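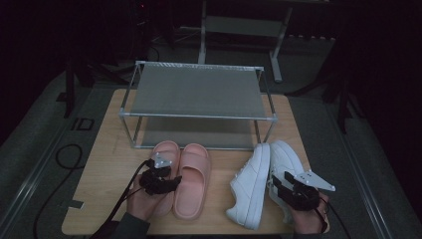
Recording a shoe rack task with hand-held grippers

Posted 3/6/24

I've been collecting demos for our Clullix tidy-up set since November, and the shoe task is the one people keep asking me about. It looks like the easiest thing in the world. Pick up shoe, put on rack, done! Then you sit down with a gripper in each hand and find out how much of shoe handling you normally do with your fingertips.

So these are my notes on how I set it up and run it. I'm assuming you already have your grippers paired and calibrated - if you don't, do that first and come back.

What you need

A table you can reach across without standing up, a small two-tier rack, and two pairs of shoes that are nothing like each other. I use pink slides and white lace-up sneakers. The slides have a big wide strap that's easy to grab, and the sneakers have laces and a thick sole and want to roll over on you. If you use two similar pairs the model learns one grasp and sticks with it (ask me how I know).

Step 1: Place the rack

Put it toward the back half of the table, centered, with both shelves empty. Leave yourself room in front for all four shoes. Between episodes I nudge the rack a little to one side or turn it a few degrees, and I keep the nudges small. My first batch had the rack all over the place and half of the reaches were at the limit of my arms.

Step 2: Scatter the shoes

Slides on one side, sneakers on the other is my starting layout. Leave at least one sneaker on its side. Real shoes by a real door don't line up nicely, and you want plenty of examples where the shoe has to be turned upright before it goes anywhere. Swap the sides every so often too.

Step 3: Check your cables

Each gripper has its own cable, and they will find the corner of the table if you let them. Before I hit record I reach both grippers out to the far shelf and back, slowly, and if I feel any tug I move the slack. It takes ten seconds and it has saved me so many episodes.

Step 4: Record

Start with both grippers in view, near the shoes. Pick up one shoe, set it on a shelf, let go completely, then back the fingers out before you move on. That last bit matters more than it sounds! If you hurry off while a fingertip is still under the strap, you drag the shoe with you.

For the slides, close on the strap. For the sneakers I go in at the heel and use the other gripper to steady the toe. Keep the same shelf order for a whole batch and write it down in the Wultonex log.

Step 5: Keep or toss

I keep an episode if I fumbled and recovered, and I toss it if a shoe went on the floor. My last session was 90 episodes and I tossed 11 of them, mostly sneaker trouble. I also stop for a break after every 32, when my wrists start to get lazy and the motions go mushy.

Next up is the same task with boots, once I find a rack tall enough to take them.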